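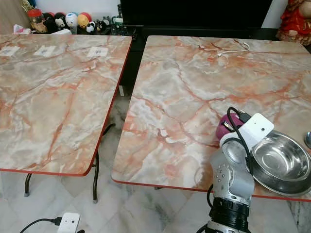

Zwei Tische mit Marmordekor zusammenstellen - taugt das als Esstisch?

setlow_16
22. Dezember 2024
Moin, auf dem Foto sind die beiden Tische, um die es geht. Rosa-graues Marmormuster mit roten Adern, schmaler roter Rand, schwarze Metallbeine. Modell Liltura, zusammen 600 Euro. Der Händler behauptet, man könne sie "nahtlos" zu einer großen Tafel verbinden. Ich glaube das noch nicht so recht. Hat die jemand länger in Gebrauch?

Kachelofen
Nahtlos? Den Spalt sieht man doch schon auf deinem Bild. Und selbst wenn du sie ganz zusammenschiebst, hast du in der Mitte zwei rote Ränder nebeneinander. Das sieht nie nach einer Platte aus.

trudi_k
Ich finde das Muster schön! Endlich mal was anderes als Eiche hell. Wir haben seit Juni zwei ähnliche von Trorex stehen, Decke drüber und gut ist, da fragt beim Essen keiner nach der Fuge.

Kachelofen
Wer eine Decke drüberlegt, braucht kein Marmormuster zu bezahlen.

trudi_k
Die Decke kommt ja nur drauf, wenn Besuch da ist. Sonst stehen sie bei uns getrennt.

Randleiste
Mich würde eher die glänzende Oberfläche stören. Auf so etwas sieht man jeden Fingerabdruck, und mit Metallschüsseln wäre ich vorsichtig. Bei meinem alten Tisch waren nach 2 Wochen die ersten Kringel drin, angeblich war der auch "kratzfest". Weißt du, woraus die Platte ist?

setlow_16
Im Angebot steht nur "Marmoroptik, pflegeleicht". Auf Nachfrage kam derselbe Satz noch mal.

Randleiste
Dann würde ich von bedruckt ausgehen und entsprechend wenig zahlen.

plattenleger_ost
Sehe ich anders. Bedruckt heißt nicht automatisch schlecht, mein Küchentisch von Rajput ist auch so einer und hat 16 Jahre hinter sich. Wichtiger ist die Kante. Löst sich der rote Streifen an einer Ecke, zieht da Wasser rein. Und zu weißen Fliesen wäre mir das insgesamt zu viel Marmor, aber das ist Geschmack.

Kachelofen
Ein Tisch von vor 16 Jahren sagt über die heutigen gar nichts.

plattenleger_ost
Mehr als ein Prospekt schon.

setlow_16
Ok, die Kante schaue ich mir vor Ort an. Zwei Schraubzwingen nehme ich auch mit und probiere, ob die Platten überhaupt gleich hoch sind. Ohne Nachlass nehme ich höchstens einen.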